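How to Clean a Glossy White Tabletop

Last updated: June 2, 2025

Glossy white tops show every smear, and most of the smears come from cleaning with too much product. You need two soft cloths, warm water and a little dish soap.

Brush off the crumbs first. Mix 3 drops of soap into a bowl of water, wring the first cloth out well and wipe from the center toward the rim. Go over the top again with plain water, then buff with the second cloth.

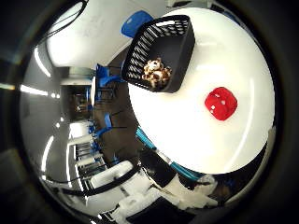
Page 15

For coffee or tea rings, lay a damp cloth over the mark for 30 minutes and wipe again. Skip scouring powder and the green side of the sponge. Both leave fine scratches that hold dirt.

Plastic baskets can go back on right away. Check the underside for grit before you slide one across the surface. Potted plants need a saucer.

Wash the cloths without fabric softener, which leaves a film. Replace them when they start to feel rough.

Text by Mared James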